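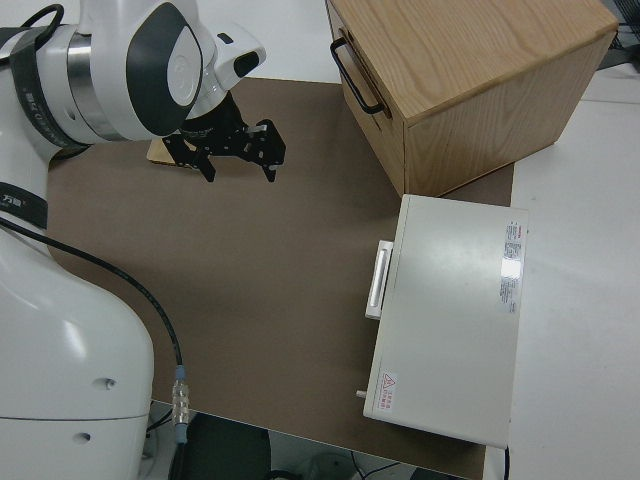

## September, after lunch. Handles for the small boxes

Today I worked at the bench with the brown-grey mat, on the oak box and the white metal cabinet. The question is still the same one Jean asked in the spring: which handle shall we put on the small storage pieces for Manodwood, and where on the side must it sit.

The oak box has the black U-shaped handle, mounted vertically. The white cabinet has the rectangular one. I like the black one more, but this is only taste and I should not write it as a result.

**Oak box**

- Handle is metal, black, fixed with two screws from inside. Ihor tightened them in the morning and I checked them again at two o'clock. One was a little soft, I gave it a quarter turn.
- There is enough space behind the handle for my fingers. With the winter gloves there is not. Fouzia has smaller hands and she says it is comfortable also with gloves, so we must ask somebody with large hands (Danish?).
- I oiled the box last week, one coat, very thin. The grain came up nicely. The lid still feels a bit dry in comparison with the sides and I think it drank more oil. Second coat tomorrow, lid only.
- Please do not use the yellow cloth for oil. It leaves small hairs. The old cotton sheets are in the drawer under the vice.

**White cabinet**

- The handle is good to pull but it catches my sleeve when I pass. I lost a button like this already.
- The small white peg at the corner: I asked Nighat if it is meant to stay. She thinks yes, but she will look in the drawing. Until then please nobody cuts it.
- Paint is hard now. I pressed with the thumbnail in a hidden place and it left no mark.
- It is more slippery on the mat than I expected. When I push from the side with one finger, it walks. The oak box does not do it, it is heavier and the bottom is not painted.

**Pull test**

Same method as before, with the spring scale and the loop of cord. I pulled straight out from the handle, slowly, and stopped at 300 newtons. The oak box handle did not move in the wood and I saw no crack around the screws. On the cabinet I wanted to go to 600 but the cord slipped at the knot before I arrived there, so I have no number and I will not invent one. Must repeat with the thicker cord. Ihor has it in his car.

I also tried the oak handle with a pull to the side, because this is how people really take a box from a shelf. Here I did not read the scale properly. I was holding the box with my elbow. To be done again with two persons.

**The flat tan block**

It is the trial piece for the spacer. Thickness 9 mm, which is too thick for the box, the lid would stand too high. Jean proposed to plane it down, but it is small and I do not like to have it near the planer. I will sand it on the board with the coarse paper and measure often. If I make it too thin we have the rest of the same plank.

**The mat**

Good purchase. The wood does not get scratched from underneath any more, and I can sweep the sawdust off towards the rounded corner. Only problem is that pencil marks disappear on this colour. I made a cutting mark on it and spent five minutes to find it. White chalk is better.

**Parts and money**

Black handles from Dorell: 87 left in the carton after I took the ones for the sample boxes. Enough for the first order if the client does not change her mind about the size. Bader has a similar handle with rounder edges. Nighat has asked for two pieces to try. The rectangular white one we can have only in a full carton, so let us decide before somebody orders it.

**Still open**

1. Second oil on the lid, me, tomorrow before ten.
2. Thicker cord from Ihor, then the cabinet pull test again.
3. Side pull on the oak box, with Danish. He should bring his gloves.
4. Nighat: what does the drawing say about the peg?
5. Sand the spacer block. Write the thickness on it in pencil each time, not on a paper which gets lost.

Added at half past five: Fouzia came by and tried both handles with her eyes closed. She prefers the black one, but says the top end has a sharp edge. I felt it also, after she told me. It needs a few strokes with the fine file, then touch up with the black pen.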